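Hand-Held Gripper Collection, Towel and Tabletop Tasks
Data card and equipment planning notes
Maintained by Griet Van Wijk, Osari
Last revised May 12, 2026

This card accompanies the Osari tabletop set and is meant to be read together with the equipment request for the coming budget year. It records what the set contains, what equipment a collection station requires, and which purchases remain to be approved.

Head view, followed by two gripper views, all at the same station:

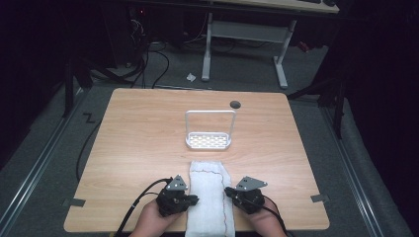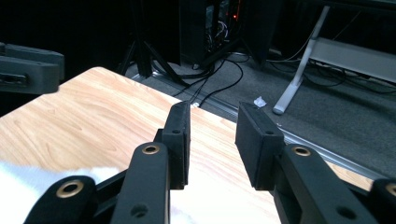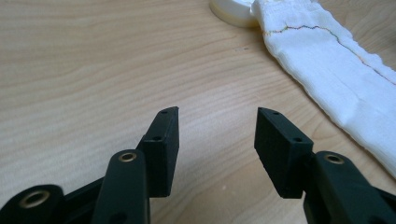

Contents of the set

The current release holds 824 episodes. Of these, 718 passed review and are recommended for training. The remainder are kept in a separate folder with the reviewer's notes and should not be merged without first reading them. Each episode includes one head stream, two gripper streams and a plain text task label. Labels were assigned by Negin Mirzaei and checked by Nima Heydari.

Episodes are stored by session. A session folder that lacks a calibration file is incomplete and should be reported to the maintainer.

Purpose of the planning notes

Osari intends to open a second station in December. The request to Finance covers that station only. Replacement parts for the existing station are charged to the maintenance line and are listed here for reference, as the two have been confused in earlier requests.

Items requested for the second station

Hand-held grippers, one pair, with mounting brackets. Supplier: Indero. A written quotation has been received.
Spare finger pads, 7 sets. Supplier: Indero. To be ordered with the grippers so that both arrive in one shipment.
Recording computer. Supplier: Xiong. Quotation pending. The specification should match the existing unit, including the number of ports.
Work table, light wood top. Supplier: Cesberg. The finish should be close to that of the present table, so that sessions from the two stations can be compared.
Cables, tape, towels and small household objects. Purchased locally against receipts, up to a limit of 700 dollars for the year.

Basis for the request

Purchase, lease and loan were considered for the grippers. Leasing was set aside on account of the minimum term, which would run past the end of the project. A loan from another department remains possible but would leave the station without equipment during their own collection periods. Purchase is therefore recommended.

The computer may be leased if the Xiong quotation comes in above the departmental threshold. Marcelino Pastor will advise once the figures are in hand – no order should be placed before then.

Finger pads are treated as consumables. They should be budgeted every year and not carried as a capital item. Grippers and computers are capital items and must be tagged on arrival.

Costs not included

Staff time for collection and review
Long-term storage of the recordings
Floor work, electrical work and lighting at the new station
Shipping on returns under warranty

Storage is the largest of these. A separate estimate is being prepared by Ea Overgaard and will be added to this card as an appendix.

Approval and ordering

Requests are signed first by the project lead and then by Finance. Orders above the threshold need two quotations, or a short written statement explaining why only one supplier is suitable. The statement for Indero is on file and covers both grippers and pads.

Delivered goods are checked against the order before the invoice is released. Partial deliveries are accepted for pads and cables only.

Changes to this card

Corrections to episode counts or labels go to Negin Mirzaei. Questions on suppliers and quotations go to Marcelino Pastor. Earlier revisions are kept in the archive folder under the same file name, with the revision number added.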